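Notes from the touchline: we're through to the semis 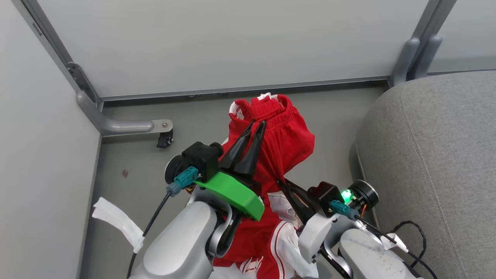
What a weekend for Padora Netball Club! Our under-16s had to win both their group games to have any chance of reaching the semi-finals, and I'd have put money on one of them going wrong (sorry, girls). The first was over by half time, but the second against Tritach was level going into the last quarter and I could hardly look. Zawadi Sang put away four on the trot, then Tritach came back to within a goal, and it took a lovely interception at the far end to see us home. By the time I'd finished hugging everybody it was all red and white kit in crumpled bundles, shorts with the white trim and everything, and thirty minutes of me saying "whose is this?" Please, please put names in your things before the next round!

A word about the seconds, who lost to Drondier by 2 goals and deserved much better. Heriberto Villaseñor has been coaching them since November and the passing through the middle is so much quicker now – I noticed it straight away. They play Drondier again in the return match and I fancy them for that one.

The raffle and cake stall made £274, which goes towards the minibus. Thank you to everyone who baked, and to Bradley Ellwood for the enormous lemon drizzle that went in ten minutes flat.

We still need lifts for the semi-final at Cuautle. There are 40 of us hoping to travel, counting parents and little ones, so if you've a spare seat or two then have a word with Stellan Skjelbred after training. Bring oranges!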